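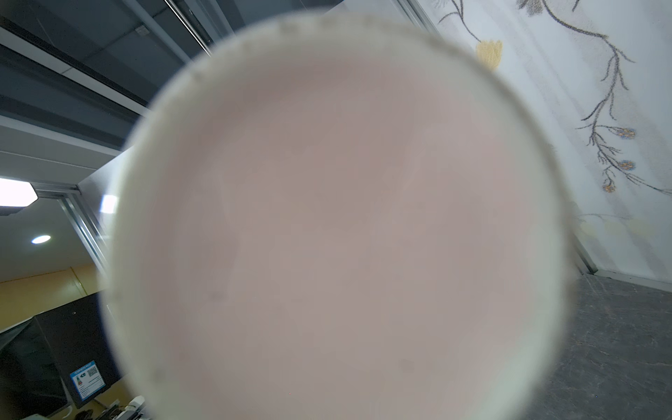 Unside Cups and Counter

Data card and README for the pantry subset of the Unside collection. Maintained by Fatos Softić. Last edited 9/8/20.

Summary

Unside Cups and Counter covers one everyday job: moving drinkware between a stone countertop and a tray in a shared pantry. The subset contains about 500 short recordings with a label file for each. It is meant for work on object recognition at close range, placement, and the sorting of dark and light tableware. Other pantry jobs, such as wiping down and restocking, are in the Bekemov subset and use a different label format.

Contents

recordings/ holds one folder per recording, named by serial number
labels/ holds one text file per recording, same serial number
splits/ holds the train, validation and test lists
CHANGES lists edits to the labels by version

Object classes

mug_dark: black or charcoal mugs, glazed or matte
cup_light: white and off-white cups, any size
tray: the serving tray, with or without items on it
counter: the stone surface the tray stands on
other: anything in the pantry that fits none of the classes above

A mug is labeled by its outside color. Where the inside and outside differ, the inside color goes in the notes field. Handles are not labeled separately. If only the bottom of an item is in view and it could belong to a cup or to some other round container, use cup_light with the flag uncertain set to 1. Do not guess the item from the recordings before or after it.

Setting

The counter is gray marble with white veins, and the tray on it is a pale cream. Light-colored items on the tray have low contrast at the edge, and dark mugs have low contrast inside, where the wall runs down into the base.
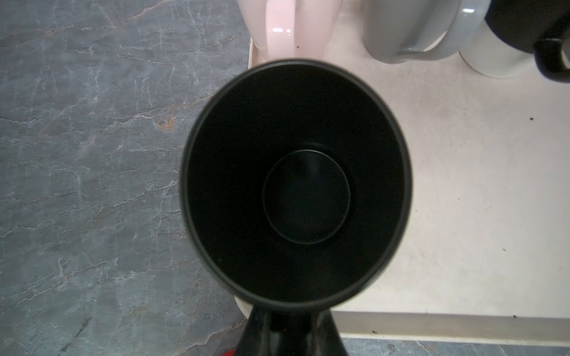

For dark mugs the labelers therefore mark two outlines, the rim and the inner base, and leave the wall between them unmarked. The inner base may sit off-center from the rim when the mug is viewed at an angle. This is expected and should not be corrected. Veins in the stone are never outlined, even where they run up to the edge of an item.

State labels

Each item gets one state per recording:

empty — the whole inner base can be seen and nothing is in it
filled — liquid or any other contents can be seen
unknown — the inside is out of view or too dark to read

Use unknown freely. Earlier versions defaulted to empty, and the affected files are listed in CHANGES.

Position labels

Position is one of on_tray, on_counter or lifted. An item that overlaps both tray and counter is labeled by where its base rests. If the base is hidden, write position_unclear and move on.

Quality checks

Every label file was read by two people. Disagreements went to a third reader at Ornitz, whose choice is final. Files where all three readers gave different states were removed from the splits but kept in recordings/.

Known problems

Blur is common when an item is very close. Rim outlines in these cases are accurate to 15 pixels at best.
Ceiling lights show up in recordings taken at low angles and can wash out the edge of white items.
The tray class has no size field. One is planned for March.

Contact

Send label corrections to Fatos Softić with the serial number and the class name in the subject line.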